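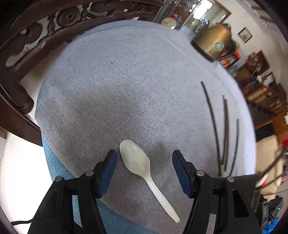

家庭环境手持夹爪采集作业规范(征求意见稿)第二次讨论会会议记录

时间:周三下午
地点:Hadside 二楼小会议室,Esis 一方远程接入
出席:Krum Angelovski(Esis,规范起草方);Hadside 采集组、标注组、法务、设备组;Shakya 模型组派员一名
缺席:Dirkeo 平台开发,会前请假,书面意见已收,见第五项
记录:标注组
说明:本记录按讨论顺序整理,未逐字。发言人要求写明保留意见的,已写明。

一、上次会议纪要的确认

采集组指出上次纪要写了“各方原则同意采用本规范”,与会议情况不符。上次同意的只有继续讨论。主持人核对手写笔记后认可,该句删去,改为“各方同意就征求意见稿继续讨论”。Angelovski 表示起草方对外发送的进度邮件里用的也是旧说法,会后更正。法务要求更正邮件抄送本公司。

其余无异议。

二、征求意见稿总体

Angelovski 介绍修改情况。稿子目前共 11 条,较上一稿合并了几处重复,增加了关于住户物品和软质支撑面的内容。他认为规范的主要价值是让不同团队采回来的数据可以放在一起用,目前各家对“一次有效操作”的理解差别很大,模型方拿到手要花大量时间清洗。

标注组的意见:通读下来,能够拿着一段录像判定“符合”或“不符合”的只有 2 条,即关于片段起止点的一条和关于镜头遮挡的一条。其余各条里出现最多的词是“适当”“充分”“自然”“合理”。“操作者应以自然的速度接近物体”,多快算自然,稿子没有给范围,也没有给对照录像。标注员照此打分,最后打的是自己的印象。

Angelovski 回应,过细的数值会让采集者动作僵硬,反而失去示范意义,行业内类似文件一般也留有弹性。标注组问“类似文件”是哪些,能否列出来。Angelovski 表示可以会后提供清单。标注组请记录注明:上次会议也说过会后提供,没有收到。

Shakya 代表说,从训练角度看,他们不太关心规范文字写得漂不漂亮,只想知道按规范采的和不按规范采的放进去训练,结果有没有差别。这个比较有没有人做过?Angelovski 答,尚未做过严格对照,但有试用团队反馈数据“明显更干净”。

采集组问“更干净”由谁判断。答由试用团队自己判断。

采集组表示,那么这条反馈不宜写进前言作为依据。现稿前言第二段有“实践证明本规范可显著提升数据质量”一句。讨论后 Angelovski 同意改写,改成什么样下次再看。法务建议直接删,改写容易越改越长。

三、逐条讨论:物体与支撑面

这一项用时最长。

(一)“操作应在稳定、平整的支撑面上进行”

采集组反对原文。按字面执行,沙发、床铺、坐垫、叠起来的毯子全部不能用,而住户家里的东西很大一部分就放在这些地方。勺子、筷子、签子之类细长的东西放在布面上,和放在桌面上完全是两回事:布会陷,会跟着走,指尖往下压一点布就起皱。如果规范把这些排除掉,采回来的就是一批桌面数据,然后大家再抱怨模型到了家里只会用桌子。

Angelovski 说明原意是防止物体滚落和夹爪受损,没有排除软质面的打算,因此这一稿在后面另加了一条:“在软质支撑面上作业时,应采取适当措施保证安全。”

标注组问“适当措施”指什么。Angelovski 举例,如事先抚平布面、固定垫子边缘。采集组反问,把布面抚平、把边缘固定好之后再拍,与在桌上铺一块桌布有什么区别?住户的沙发上本来就有褶子。

讨论结果:删去“平整”。“稳定”改为“作业期间支撑面整体不发生移位”,表面局部下陷、起皱不算移位。软质面一条中的“适当措施”暂时留空,由采集组提文字。采集组表示可以提,但很可能提不出通用的措施,到时候会建议整条删除。

(二)“夹爪指面应从物体重心两侧对称接触”

设备组认为这一条写的人没有拿过夹爪。细长物体斜着放的时候,手持者的手腕位置决定了先到的往往是一侧指尖,另一侧还隔着一段距离,这很正常。勺子尤其如此,头重柄轻,柄上还可能有筋条、有收窄的地方,重心到底在哪儿,操作者不会先拿去称。要求对称接触,操作者就会先把东西拨正再夹,拨正的动作录进去,标注时算不算有效操作?

标注组说目前算法是各人各算。上一批 865 段里,同一类“先拨后夹”的片段有的标成一次操作,有的标成失败加重试,返工的时候才发现。标注组承认这里有自己的责任,内部没有及时统一口径,但也希望规范不要再添一条逼着大家去拨的。

Shakya 代表认为拨一下再夹本身是有用的行为,不希望被剔除,希望能标出来。单侧先接触也同样。他们真正头疼的是片段里没有接触的时刻标记,不知道哪一刻碰上的。

Angelovski 表示接受,建议改为“宜”。采集组不同意改“宜”。理由是“宜”在验收时照样会被当成扣分项,过去吃过这个亏。争论一阵后决定整条删除,另在标注部分增加“首次接触时刻”字段,由标注组与 Shakya 商定定义。

(三)“视野内除目标物体外不得有其他可抓取物体”

没有一方赞成原文,包括起草方自己。Angelovski 说这是从实验台版本沿用下来的,漏改。

设备组说漏改可以理解,但这说明所谓“家庭版”有多少是真的按家庭写的,值得怀疑。建议起草方把全稿里从实验台版本搬来的句子标出来,给大家看一眼。Angelovski 同意标出,时间另定。

Shakya 代表补充,旁边有几根细棍、身后有柜子、椅子、杂物,对他们而言是好事,但希望目标物体在任务说明里写清楚。“拿起桌上的东西”这类说明收到过很多,没法用。采集组认可,今后任务说明必须写到具体物体,同类物体有多个的,要写明是哪一个。

(四)反光与过曝

稿子要求“避免强光和反光”。采集组问,住户家里有玻璃柜门、有电水壶、白天有窗,怎么避免?要拉窗帘吗?有些人家没有窗帘,有些人不愿意拉。

讨论认为应区分两种情况:背景过曝但目标物体和两侧指面清楚的,可用;过曝盖住目标物体或指面的,不可用。光滑塑料上的小高光不作为问题处理。标注组同意,并表示这是今天第一条讨论完之后比原来更容易判定的。

Angelovski 提出是否给一个像素比例的门槛。标注组反问,刚才说过细的数值会让动作僵硬,这里为什么又可以有数值。Angelovski 说光照与动作不同。主持人建议先不设门槛,跑一批再说。

四、住户物品与隐私

法务发言。现稿写“采集者应尊重住户隐私”,这句话没有任何可执行的内容,出了问题也保护不了采集者。法务认为至少要写清楚:哪些东西入镜前须经住户同意,谁去问,问了怎么留痕,住户事后反悔怎么处理。

采集组讲了现场的难处。鱼眼镜头看得很宽,对着沙发上的一样小东西,墙上的挂画、柜子里的摆设、家具上贴的纸片都可能在画面边上。逐样去问,住户会烦,问到后来一律说“随便”,这种同意有多大意义,采集组自己也存疑。

法务承认“随便”这种同意确实弱,但总比没有记录强。采集组不认同“总比没有强”的思路,认为表格一多,大家就以为事情解决了,真正该做的遮挡反而没人盯。双方未达成一致。

Angelovski 提到起草方准备了一份住户知情同意书模板,可以作为附录。法务看过,意见如下:模板里写数据“仅用于研究目的”,而 Shakya 与本公司的合同里写的用途比这宽。两边对不上,住户签的是窄的,数据按宽的用,不能这么办。模板暂不采用。Shakya 代表表示合同文字不归他管,会带回去问。

对以下几点意见一致:
带人像的照片、信件、证件、药品标签入镜的,采集前移走或盖住,由采集者当场请住户自己动手,采集者不得自行翻动。
住户撤回同意的,对应片段从交付包中删除,并通知已经收到的一方。
目前 Dirkeo 平台不支持按住户检索片段,上一点暂时靠人工表格。设备组要求记录写明:靠人工表格迟早出错,写进规范之前应先有工具。

五、平台方书面意见

主持人宣读 Dirkeo 来函要点。平台方希望规范增加一条,所有片段上传前须通过其自动质检,并以质检分数作为验收依据。

标注组反对以此作为验收依据。理由:第一,分数怎么算的,来函没有说明。第二,标注组私下挑过一些片段试传,同一段录像前后传了 2 次,分数不一样。平台方此前的解释是版本更新,但更新没有通知。一个会自己变的尺子,不适合写进规范。

采集组同样反对,另加一点:平台方既收上传服务费又负责打分,分低了要重传,重传又计费。采集组说不是指责谁,希望这个安排有人想过。

Angelovski 的看法较为折中,认为自动质检在筛掉黑屏、断帧、时间戳错位方面确有用处,不应一概排斥。标注组认可这几项可以自动查,也愿意用。问题出在“动作流畅度”和“场景丰富度”两个分项上,这两项看不出依据。

Shakya 代表说他们那边从来没有用过平台的分数,收到后自己重新筛。采集组听后问,那之前要求我们把分数补到及格线以上是谁的要求。现场无人能答。主持人请 Shakya 与平台方各自查一下,书面答复。

决定:自动质检限于文件完整性检查,可写入规范;评分类结果不作为验收依据。请 Dirkeo 提供分数计算说明,收到之前不再讨论分数问题。

六、设备与操作者安全

设备组提出指面磨损。稿子要求“定期检查夹爪”,没有写查什么。软指垫的纹路磨平以后,夹光滑的细柄容易打滑,而操作者会不自觉地多使劲,录像里看不出来,数据里却都带着。建议写明:每次入户前检查指垫纹路、连杆销钉是否松动、开合是否到底,三项分别签字。

采集组问签字有没有用。设备组说老实讲不一定有用,但现在连该看哪儿都没写。采集组同意写检查内容,签字改为在交接时由下一位使用者确认,自己签自己的意义不大。设备组接受。

线缆。地面有线的,绊倒的风险对住户和采集者都存在,稿子未提。加一句:线缆不得横穿住户通行路线,做不到的应暂停作业。

手持时间。稿子写“连续作业不宜过久”。采集组希望有明确时长和休息安排,这是唯一一处采集组主动要求写数值的地方。Angelovski 表示没有可引用的数据,不便随意写一个。采集组说可以理解,但同一份文件里,对片段长度有规定,对人的手腕没有规定,看着别扭。主持人请采集组记录一段时间内各人换手和停下来的情况,下次带来。采集组提醒,记录期间不得因停顿扣产量,否则记出来的数没有用。主持人同意。

七、是否进入试行

Angelovski 希望本次会议能通过进入试行,理由是文件总要在使用中完善,且 Esis 一方的计划里试行已经排在前面。

标注组、采集组不同意。标注组的理由是今天讨论下来改动太大,试行的究竟是哪一版都说不清。采集组的理由是“试行”在执行层面与正式没有区别,扣款照扣。

设备组态度中立,倾向于先挑能判定的条款试。法务要求在同意书问题解决之前,凡涉及新住户的条款一律不试。

Shakya 代表提出可以拿一小批做对照:一部分按修改后的规范采,另一部分照现在的做法采,两边物体和支撑面尽量一致,交给他们盲看。如果看不出差别,这份文件的篇幅就应该砍掉一大半。标注组支持。Angelovski 表示支持对照,但不同意预先设定“看不出差别就砍”,认为有些条款的作用在安全和隐私,本来就不体现在模型结果上。这一点各方都觉得有道理,对照只针对动作与画面类条款。

采集组另提:盲看的人不能知道采集者是谁,也不能由起草方挑选片段。无异议。

决定:暂不试行。先做对照,共 2 组,物体以餐具、细长杆件等日常小件为主,硬质台面和软质布面都要有。方案由 Shakya 与标注组拟,起草方可以提意见,不参与挑选。

八、待办

Esis(Angelovski):更正进度邮件并抄送 Hadside;提供“类似文件”清单;标出沿用实验台版本的句子;改写或删除前言第二段。
采集组:提出软质支撑面条文,或书面说明为何应删;记录手持时间与停顿情况。
标注组:会同 Shakya 定义“首次接触时刻”;统一“先拨后夹”的标注口径,上一批中受影响的片段列清单。
法务:列出同意书模板与合同用途不一致之处。
设备组:写出入户前检查内容,附指垫新旧对照。
Shakya:答复合同用途问题;查明及格线要求的来源;对照方案初稿。
Dirkeo:分数计算说明;按住户检索功能能否做、什么时候能做。

九、其他

设备组提到规范名称太长,现场都叫它“那个稿子”,建议起个短的。暂不讨论。

Angelovski 会后来信,对第二项中“上次会议也说过会后提供,没有收到”一句有异议,称清单当时已发至旧邮箱。标注组查过旧邮箱,未见到。双方说法都记在这里。

下次会议时间等对照方案出来再定。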